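Laundry & Linens board > Gray stuff going dingy, what am I doing wrong?

femke_b
Posted Mar 20, 2026

Okay, I need the laundry brains in here. I bought a bunch of heather gray things last August (tees, towels, a fitted sheet, I was in a gray phase) and I love how soft they were for the first couple of months. Now everything feels kind of waxy and flat, and the color has gone a little sad. The towels are the worst. I step out of the shower and they just push the water around!

My routine is warm wash, regular liquid detergent up to the second line on the cap, softener in the drawer, dryer on medium. We have hard water here in Getham, hard enough that the kettle looks like a cave. I've never thought much about any of this because my mom did it this way and her towels were fine. Although her towels were also from 1985 and probably made of rope.

Do I strip them? Do I throw them out? My husband votes for throwing them out, but he votes for throwing everything out.

Jolien Groen
Drop the softener. Seriously, that's the waxy feeling, it coats the fibers. Put half a cup of white vinegar in the rinse instead and give it a few washes. It won't be fixed the first time so don't panic and go back to the blue stuff.

And are you drying the tees on medium too? I hang mine. Heather gray usually has some polyester in it and it goes limp and weird if you cook it.

cormulder67
I'm going to disagree on the vinegar. I fixed washing machines for a living until my knees quit and I've pulled out plenty of perished door seals from people who put vinegar in every single load. Once in a while, fine. Every wash, no. Use citric acid for descaling the machine and leave the clothes out of it.

What I'd do is cut the detergent. The second line on the cap is for a packed drum of muddy football kit. Half of that, plus a proper water softening powder if your kettle looks like you say it does.

Jolien Groen
Cor, I have used vinegar in the same machine for years and the seal looks new. I think this is one of those things repair people repeat to each other.

cormulder67
Repair people repeat it to each other while standing in a puddle on your kitchen floor.

femke_b
Ha, okay, don't fight. I'll try less detergent first since that's free. Can someone explain stripping though? I keep seeing the bathtub videos with the disgusting brown water and part of me really wants to do it.

Dinesh Dwivedi
I went down this road last year with gray bedding so I can save you some time. Stripping is very satisfying and I don't think it's worth it for colored stuff. A lot of that brown water is dye. My charcoal pillowcases came out a shade lighter and one of them came out two shades lighter, so now they don't match, and I look at it every night.

What worked for me was boring. I bought a box of Isteo (it's a softening powder, no scent) and did 2 hot washes in a row with no detergent at all on the towels. There were suds in the first one! From towels that had come out of the cupboard "clean"! After that I switched to half doses and they've been good ever since. Not like new, but they dry me.

I only did that with cotton towels. For tees I stayed on cool and inside out, and I take them out while there's a little damp left in them and smooth the seams with my hands.

Some close-ups of heather gray fabric: 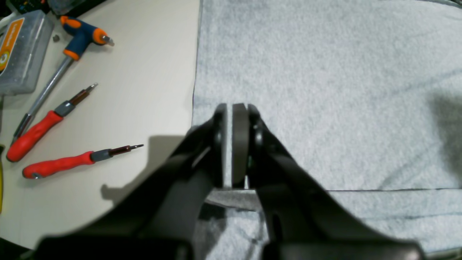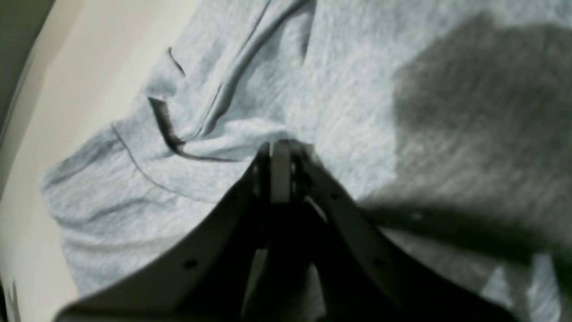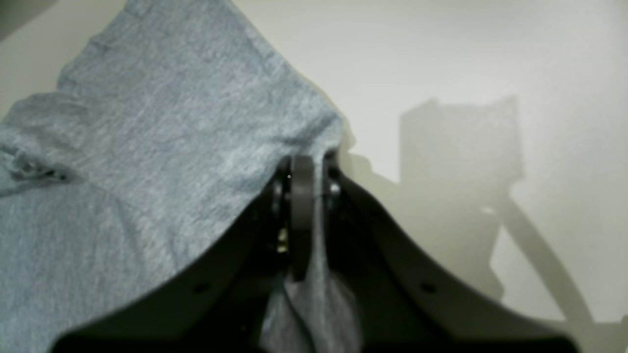
All light gray, and the first one lies the flattest.

Karlijn Michiels
That fine mottled look is exactly why I keep buying gray, it hides lint so well. It does not hide deodorant, sadly.

Dinesh, do you fold yours or hang them? I've got a Luvedeck shelf thing in the closet and stacked tees always end up with a line across the chest.

Dinesh Dwivedi
Fold in thirds the long way and then roll. My wife thinks rolling is for suitcases and refolds them when I'm out, so you may get a different answer depending on who's home.

Karlijn Michiels
I'm with your wife, sorry. Rolled shirts curl at the hem.

femke_b
Wait, back up, which temperature was the hot wash? My towels say 140 on the label but my machine is European and it's all in Celsius and I just pick the middle one and hope.

cormulder67
140 Fahrenheit is 60 on your dial. Don't go higher than the label. My sister-in-law had a set from Kuipers, nice thick ones, and she ran them at 90 because they'd had a smell. They came out the size of placemats.

And leave the door open between washes. Half the "my towels smell" posts on this board are from people who shut the door.

Jolien Groen
On the door we agree completely. Wipe the rubber too.

I'll also say wool dryer balls, and I know somebody's going to tell me they do nothing.

cormulder67
They do nothing.

Karlijn Michiels
They make a noise, and the cat hates it – I stopped after one load.

femke_b
Update! I found the Isteo stuff at the hardware store of all places and did the towels twice on 60 with no detergent. Suds! Actual suds, I made my husband come and look through the door and he was less impressed than I'd hoped. I dried them without softener and they're fluffier, maybe a bit scratchy on the edges, but I had one around my hair for ten minutes and it soaked up the water like it's supposed to.

The tees I haven't touched yet. I might do one on cool with half the detergent and compare it with an unwashed one before I do the lot. Also still undecided on the vinegar, so Jolien, if you have a brand you like, tell me, and Cor, please look away.

Jolien Groen
Any plain white cleaning vinegar, the cheap one. Rinse drawer, never in with bleach.

cormulder67
Looking away. Check the seal in six months.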